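Table Things: Badminton Night Leftovers
Gallery, posted 27/03/2026
By Maj-Britt Eide

The Prorisura hall closes its kitchen for repainting in April, and everything that had been sitting in the side room needed to be gone through before then. Most of it belongs to the badminton group or came in with people from the group: shuttlecocks, cloth bags, snack tins and jars, score sheets, odd socks. The plan was to put it out on the round table, sort it, and box up whatever was worth keeping.

If something looks like yours, write to me or leave a comment. Items without an owner will go to the Mendes street sale, apart from the shuttlecocks, which stay with the group.

1. Shuttlecock, yellow-green, plastic

The mesh kind with a white head and a black band. The skirt is squeezed out of shape along the rim. We use the plastic ones for practice, and a bent skirt can often be brought back with warm water and a night standing upright in a cup. Ones that still wobble after that go in the beginners' tub. 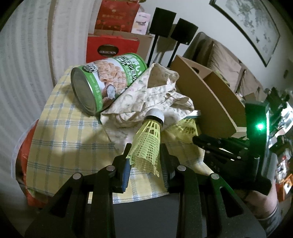
The group has bought 200 of these over the years, and 13 were left when we checked the cupboard. Some will be in people's sports bags at home. Please look, including the side pockets. Feather ones are kept separately in the tall locker and were not part of the sorting.

Coconut rolls were the usual thing to bring for the break last season, and the big cans they come in are useful once the snacks are finished. A can that size will take shuttlecocks if they are stacked head into skirt. Wipe the inside with a dry cloth first, as crumbs get into the mesh. If anyone has a spare can with its lid, the group would like it.

2. The tablecloth

Pale yellow plaid with thin blue and white lines. It belongs to the hall and goes back in the kitchen drawer. It can be washed at 100 degrees Fahrenheit and should be hung up straight after, or the creases stay in. Please do not take it home with the cups.

3. Cloth bag, off-white with a leaf print

Small green leaves on the fabric, a loop handle, and a black strap with a white tag on it. I have kept this one back from the sale pile until the end of April. Bags like this get carried in with food and forgotten under the coats, and somebody is probably missing it. There was a jar with a wide green band and a flat, book-like item with a teal and white edge on the table with it. If you are claiming the bag, say whether those are yours as well.

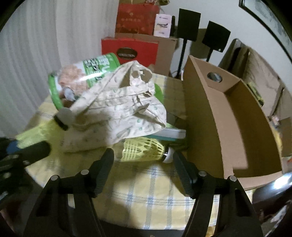
Isach wrote that the bag could be his sister's, but that hers had a pen mark inside the handle and he would want that looked at before anyone handed it over. He also asked for any spare cardboard boxes, the open brown kind, as he is moving in April.

I will check the handle. The boxes can be picked up from the side room once the painters have been. Odamov has the key.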